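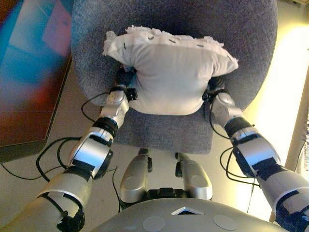
Fransenkissen vor dem grauen Sessel.

Werkstattbuch, Dezember

Kissen für die Leseecke Villthorpe, Muster zwei. Hülle hell, fast weiß, Fransenkante oben, vorne die kurzen dunklen Stiche. Der Sessel ist der graue mit der runden Schale, der auch später in der Ecke stehen soll.

Füllung: 600 g Faserkugeln von Gosling. Beim ersten Muster war das Kissen nach dem Aufschütteln an den Ecken leer, deshalb habe ich diesmal zuerst die Ecken gestopft und dann die Mitte. Nahtöffnung unten, 12 cm, von Hand mit Leiterstich geschlossen. Das nächste Mal die Öffnung etwas breiter lassen, man kommt mit der Hand kaum hinein.

Die dunklen Stiche sind mit dem Sticktwist von Istow gemacht. Faden auf der Rückseite vernäht, keine Knoten, die drücken sonst durch.
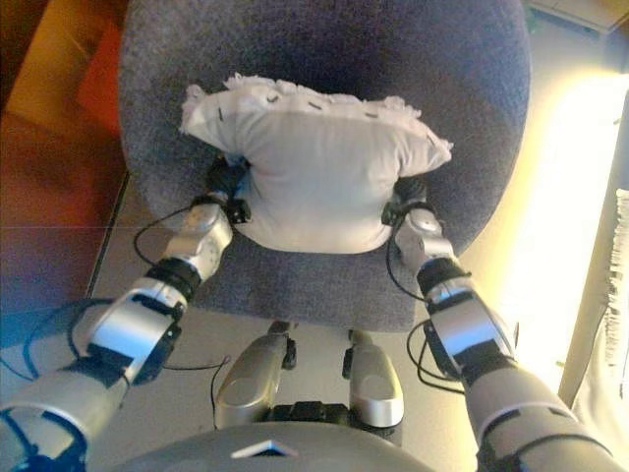 Sitz und Position

Aufrecht an die Lehne gestellt, Fransen nach oben. So ist es auch auf der Skizze von Edent gezeichnet. Quer über dem Sitz ginge ebenfalls, dann wirkt die Kante aber schnell wie ein Überwurf. Farblich passt der helle Stoff gut zum Grau des Bezugs. Auf Fusseln achten: Der Bezug ist flauschig und hält lose Fasern fest, vor der Übergabe also mit der Rolle drüber.

Zur Fransenkante: Die Fäden sind ungleich lang, das soll so bleiben. Nur was sich beim Zupfen löst, kommt ab. Nicht kämmen. Beim ersten Muster habe ich gekämmt und danach über 30 Minuten lang Fäden vom Tisch gesammelt. 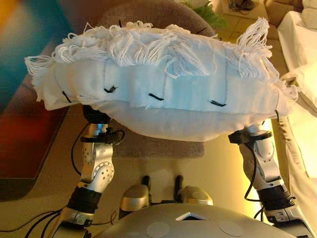
Gewaschen wird erst, wenn die Kante ein zweites Mal abgesteppt ist. Steppnaht 2 mm neben der ersten, gleiche Garnfarbe, Stichlänge wie gehabt. Danach ins Wäschenetz, Handwaschprogramm, liegend trocknen.

Offen:
Waschprobe am Reststück, vor allem wegen des dunklen Garns.
Bei Gosling nachfragen, ob die Faserkugeln auch im großen Sack lieferbar sind.
Schnittteile für das Gegenstück zuschneiden, Nahtzugabe wie bei diesem.
Skizze mit der endgültigen Stichreihe an Edent zurückschicken.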